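I meet Do-yoon Seol in the back office at Ilow, where the kettle takes forever and there's a patrol robot on the bench with its lid off. I'd come to talk about what went wrong out at Utport, and I'd half expected him to steer me onto something cheerier. Not a chance. He'd pulled up a chair and started before I'd found my pen.

"The short version is that it went blind and kept walking," he says. "Which is the one thing we'd promised everybody it wouldn't do."

The robot is called Pyo. It's a low, ground-hugging walker built to check tracks and fence lines, and the team had been taking it along a dirt path at Utport for a few weeks. It steers mostly by its camera. Every run, it compares what it sees with a map called Dramo, and if the match gets poor it's meant to stop, sit down and call for help. Easy enough under a nice grey sky!

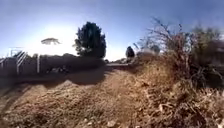 Page 11

The trouble was the sun. Do-yoon pulls up the log for me and scrolls through it with his elbow on the desk, muttering. Going along the path with the light coming in from the left, Pyo lost the shaded side almost completely. The dirt and the dry grass on the right were still fine. So the software did something rather human and leaned on the half it could see.

"It had all this lovely detail on one side," he says. "Grass, grit, twigs, it was thrilled. The score stayed high because the good side was so good. But the bank on the left, it had basically decided that wasn't there."

Pyo drifted left, tipped on the bank and went over. It then tried to get up for 3 minutes, which he calls "the longest 3 minutes of my working life", and the motor on one hip got hot enough to trip its cut-out. It wouldn't answer the remote stop either. That's the part that still bothers him. I could tell, as he went back to it twice while we were supposed to be talking about something else.

Aušra Kalniņš was the one walking behind it that afternoon. She joins us partway through with a plate of toast, and she's a lot more relaxed about the whole business than he is.

"I was well back, so I was never going to get kicked," she tells me. "But I did press the stop and nothing happened, and then I pressed it again, harder, as if that helps. You feel pretty silly."

The stop turned out to be a separate fault. The radio message was getting through, but it was handled by the same process that was busy trying to stand the robot up, and it had to wait its turn. The fault went into their tracker as number 2298, and it was marked urgent before Pyo was back in the van.
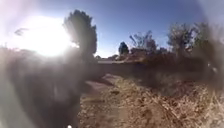 The path at Utport, looking toward the low sun.

I ask why they hadn't tested for glare, and there's a bit of a silence. Do-yoon laughs first. They had, he says, but indoors, with a lamp. They'd done 600 short runs that way and were quite proud of them.

"A lamp is a polite sort of sun," Aušra says. "It stays where you put it."

So what's changed? The stop button now has its own circuit and cuts power to the legs no matter what the rest of the robot is up to. The map score is worked out separately for the left and the right, and the worse of the two wins. If either side washes out, Pyo sits. It's a nuisance on bright days, by the sound of it. Aušra reckons it spent most of one visit sitting down, and she got through a fair chunk of a novel.

They've also added a limit on how long it can struggle after a fall. One go at getting up, then it stays put until a person comes over. Do-yoon wanted two goes. He lost that argument, and he's still a little sore about it (he brought it up again at the door).

Neither of them will say the glare problem is fixed. They want to go through to August before they let Pyo do the route without someone walking behind, and even then Aušra would like the first few trips kept short. Do-yoon is less fussed about the length and more about the hour. He'd like a full set of late runs, with the sun right down on the horizon.

"We'll be eating a lot of dinners out of the van," he says, and reaches over to take the last piece of toast.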